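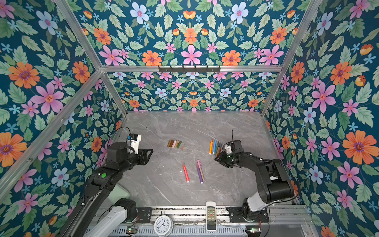
Diary / Pens and paper

December, after tea

Marker pens today, and not much else. I had meant to write the cards, but the pens were in such a state that I did those first and the cards are still in their packet.

The teal flowery paper looks well behind the grey marble. I wasn't sure about it when it went up. I thought the orange daisies would be too much on every side, and for the first week they were, but I have stopped noticing them except when I sit down with colours in front of me. Then I find I am comparing everything to the purple centres. The row of hooks along the top still has nothing on it. Afroza wants them for scissors and I want them for tape, so for now they hold neither.

The trouble with the pens is the caps. They come off, they go on the wrong pen, and by winter half the orange things in the house have brown lids. Afroza Weerakoon bought the first lot when she was doing her Fovura posters, and I added to them from the Ninditz sale, and then the children from upstairs had the use of them for a wet afternoon. I don't blame the children. I was as bad myself when I was labelling jars.

I began at 2 with the caps off and laid out on their own, which is how my mother did it with buttons. It is slower than picking up a pen and hunting for its cap, but you only have to look at each thing properly once. The big pink one is easy to know. The mustard has specks on it that I couldn't place. The pale pink is smudged. The tan and the brown are the ones I always mix up, and laid out in the row they are nothing like each other, the brown being much redder than I remember it.

I put the dark green next to them. Then there was the clear whitish one with a bit of blue in it, and the little peach one, both smaller than the others. I have moved those two from one tin to another for years without knowing what they belong to. Afroza says the whitish one is off a glue pen. I don't remember us having a glue pen.
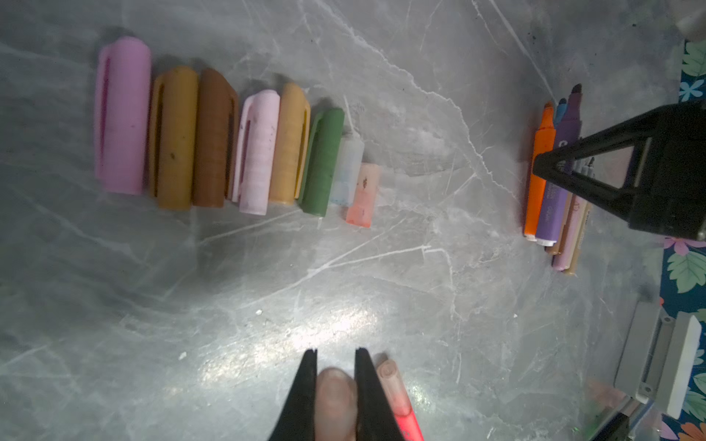
I had a cup of tea at 3 and came back to it. The purple is the one I use most and I would be sorry to lose it, so I tried that on a scrap before anything else. It wrote well enough, a little scratchy on the first line and then dark. The orange was fine. The blue was faint and I wrote "blue?" on the list, meaning that I should try it again tomorrow after it has had a night lying flat. My list is on the back of a Vola envelope and is already hard to read.

The light pink I would happily give away. It shows up on nothing except black paper, and it doesn't show up well on that. The tan is more use than it looks. I did all the gingerbread on last year's cards with it.

Rang the stationer on the corner to ask if they sell caps by themselves. They don't. The woman was nice about it and said people do ask. She has a Strömberg set in that comes in its own tray with a slot for each, but I don't need another set and I told her so. I did write down the name.

Rules from now on, for my own benefit as much as anyone's. Cap goes on the back of the pen while it is in use. Dead pens go in the bin and their caps go with them. I have been keeping spare caps on the grounds that they might fit something, and I can't think of one time that they have. The exception is the whitish one, which I am keeping until Afroza finds this glue pen.

The tall jar is washed and upside down on the draining board. I think it was the jar that did the damage, with everything standing in it tips up. A shallow box would be better, and there is one under the bed with the old chargers in it if I can find somewhere else for those.

Cards tomorrow. Need stamps, second class, and the new address for Afroza's sister.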